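Holroyd Refreshment Point: Set-up and Daily Use Guide
Section 3. Preparing the Table and Setting Out Paper Cups

3.1 Scope

This section applies to the self-service table supplied with the Holroyd refreshment point. It covers the preparation of the table surface, the inspection and setting out of paper cups, and clearing at the end of service. The water boiler and its connections are covered in Section 4. Staff should read Section 2 (Placing the Unit) before starting work.
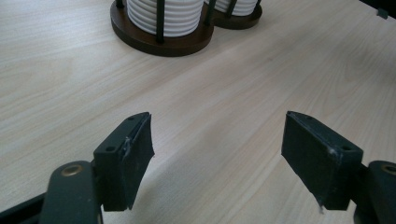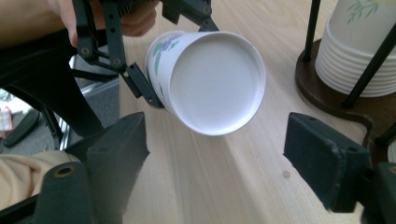 Paper cups must be inspected before they are placed on the table for guests. A cup that has been crushed in its sleeve may look sound when it stands upright, and a fault in the base is easily missed from above. Tilt each sample cup on its side and look at the bottom, as is being done with the white cup with the purple and green floral print. The disc should be clean and the rolled rim around it should be complete. A cup with a split, a flattened rim or a mark on the inside must not be issued.

3.2 Items required

Before starting, bring the following to the table:

One sleeve of paper cups from the current Gustine carton
Two clean, lint-free cloths
Neutral surface cleaner, diluted as shown on its container
The Trokora cup stand, with its base tray
One serving tray
A lined waste bin with a lid
The service record sheet

Do not carry more than three sleeves to the table at one time. Unopened sleeves are to remain in the carton until they are needed. A full carton holds 600 cups.

3.3 Preparing the table surface

1. Remove everything from the table, including notices and sugar containers.

2. Brush loose crumbs into the palm of a gloved hand or on to a tray. Crumbs must not be swept on to the floor.

3. Dampen the first cloth with diluted cleaner. Wring it out well. The cloth should leave a light film of moisture that dries within a minute or so.

4. Wipe the surface in straight strokes, following the direction of the grain pattern. Marks are harder to see on pale tables, so look across the top at a low angle when the first pass has been completed.

5. Wipe the edges and the underside of the lip, where guests rest their hands.

6. Dry the whole surface with the second cloth.

CAUTION: Do not pour or spray cleaner directly on to the table. Liquid may run into the joint between the top and the edging and cause the edging to lift. Damage of this kind is not covered by the warranty.

CAUTION: Scouring pads, bleach and polish must not be used. Polish leaves a slippery film on which light cups can slide.

Note: Rings left by hot drinks can usually be removed with warm water and a second pass of the cloth. If a ring remains, enter it on the service record sheet and leave it for the monthly clean.

3.4 Inspecting the cups

1. Wash and dry the hands, or put on fresh gloves.

2. Check the sleeve before opening it. Return the sleeve to the supplier if the wrapping is torn or shows signs of damp.

3. Open the sleeve at the base end, so that the cups are taken out by the bottom and the drinking rims remain covered.

4. Take one cup from each end of the stack and one from the middle. Hold each cup lightly by the side wall. Firm pressure will crease the paper and weaken the seam.

5. Turn the cup on its side and examine the base. Look for gaps between the disc and the wall.

6. Look along the side seam from the base to the drinking rim. On printed cups the pattern may be slightly out of line at the seam. This is a normal result of manufacture and is not a fault.

7. Look inside the cup for dust, paper fibres or discolouration.

8. If all the sample cups are sound, the sleeve may be used. If one is faulty, inspect every cup in the sleeve. If two or more are faulty, withdraw the sleeve and record the carton number.

Sample cups that have been handled on the inside are to be placed in the waste bin. They must not be returned to the stack.

WARNING: A cup with a damaged base can fail when filled with a hot drink and may cause scalding. If there is any doubt about a cup, discard it.

3.5 Setting out

1. Place the Trokora cup stand on its base tray, at least the width of one hand from the edge of the table.

2. Load the cups with the drinking rims facing down. Do not press the stack into the stand. Cups that are forced together become difficult to separate, and guests will tend to squeeze them.

3. Check that the lowest cup can be withdrawn with two fingers. If it sticks, remove a few cups from the top of the stack and try again.

4. Where floral and plain cups are both in use, load them in separate columns. They are of the same size, but the plain cups have a single wall and are intended for cold drinks only.

5. Place the serving tray to the left of the stand. Guests may rest a cup on the tray while adding milk.

6. Leave a clear area in front of the stand. Cups must not be stored loose on the table, where they are easily knocked over.

Note: Hulell lids fit both kinds of cup. They are set out in their own holder, as described in Section 5, and should not be placed on top of the cups in the stand.

3.6 During service

Visit the table at regular intervals. Remove used cups, wipe up spills at once and refill the stand before it is empty. New cups are to be loaded behind those already in place, so that the older stock is used first.

If a guest reports a leaking cup, replace the drink, keep the faulty cup and note the carton number. Stop using that sleeve until it has been fully inspected.

3.7 Clearing the table

1. Return unused cups to their sleeve only if they have stayed in the stand. Fold the open end over twice and secure it.

2. Empty the base tray and wash it in warm water.

3. Repeat steps 1 to 6 of 3.3.

4. Close the waste bin and remove the liner. Used paper cups go in general waste unless the site has a separate cup collection.

5. Complete the service record sheet. Sheets are kept for 7 months.

Opened sleeves should be stored in a dry cupboard, off the floor and away from cleaning products — paper takes up odours quickly. Replacement base trays may be ordered under part number 274.

Continue to Section 4, Filling and Draining the Boiler.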